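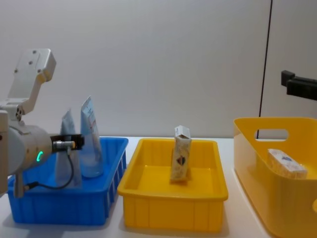
Do I need to know anything about robots to join a working group on how people should share a table with them?

Most of the people we are hoping to hear from don't. If you have ever packed, sorted, picked or put things away for a living, or taught somebody else to, you know things that we need written down, and we would be delighted to have you.

Call for participants: the Bramelau good practice group on shared benches

Posted 17 September 2022 by Ljubica Angelovski
Filed under: Get involved / Robots at work / Safety and standards

We are a small office in Bramelau, and for the past while we have been putting together a plain-language code of practice for benches where robot arms sort and pack light goods - pouches, cartons, small boxes, that sort of thing - and where people come and go to fill, clear and tidy. The first draft was called the Iser draft, after the meeting room we wrote it in, and it went out to anyone who asked for a copy. It drew 598 comments, which is a great many more than we had dared to hope for, and reading through them has been a real pleasure (and now and then a humbling one).

What came through again and again was that we had written a lot about arms and hardly enough about hands. There are proper formal standards for the machines, and we have no wish to repeat or replace them. Our code sits alongside, and deals with the everyday questions that come up once the risk assessment is in its folder. Who is allowed to reach into a bin, and when? What does a status light tell you, and what should you never take it to mean? Where should a cable be allowed to hang, and how often should somebody look at it? If a carton has come open, does a person deal with it or does it go back round? How do you explain all of this to someone on their first morning, who is probably a bit nervous and doesn't want to look silly by asking?

So we are gathering a reading and trying-out group for the second draft, and we would love it to be a mixed one.

Who we would like to hear from

- People who pack, pick or sort by hand, with or without machines nearby
- Operators and technicians who look after arms and grippers
- Supervisors and trainers, particularly anyone who has had to write a bench rule and then watch people try to follow it
- Safety reps, and anyone who has wanted to be one
- People who use a wheelchair or a stool at work, or who have limited reach, sight or hearing. The first draft was thin on this and we know it

You don't need a qualification and you don't need your employer's blessing to put your name down, though if you'd like a letter explaining the project to your manager, Fitzgerald Haddad will gladly write you one.

What it involves

There are 20 places. Everyone reads the draft at home, a section at a time, and sends us notes in whatever form suits - email, a scribbled-on printout, a voice message. Then there are two sessions at our Kincaid Street rooms, where you will try the bench rules with Alaric Lindgren, who runs our practical side, and tell us which of them are clear and which are a nuisance. An operator trained on our equipment is present at every session, the stop controls are shown to you before anything moves, and you are free to step back and watch for as long as you like. Please wear closed shoes, tie back long hair and leave lanyards and loose scarves on the pegs by the door.

We pay for your time at the same rate for everybody, whatever your job title, and we cover travel and lunch. Tell us about diet, access and childcare when you write and we will do our best to sort things out beforehand.

Your notes may be quoted in the published code, with your name or without it, as you prefer. The code will be free to read and free to copy.

How to put your name forward

Write to Xiomara Bellamy at the Bramelau office, by post or through the contact form. A few lines will do: what work you do or have done, one rule at a bench or a counter that you thought was a good one, and one that drove you up the wall. Please don't send a CV unless you really want to. Names are welcome until the end of September and we will reply to everybody, including those we can't fit in this time - there is a list of postal readers too, and they get the same draft.

If you'd sooner talk it over first, ring and ask for Xiomara or for me. We are both fond of a chat.

2,031 views | 2 comments | Share this page

Recent from the group
What we changed after the Iser draft
Reaching in: notes from the Ilten visit
Lyle Marchetti on writing rules people can remember
Kincaid Street rooms: getting here and step-free access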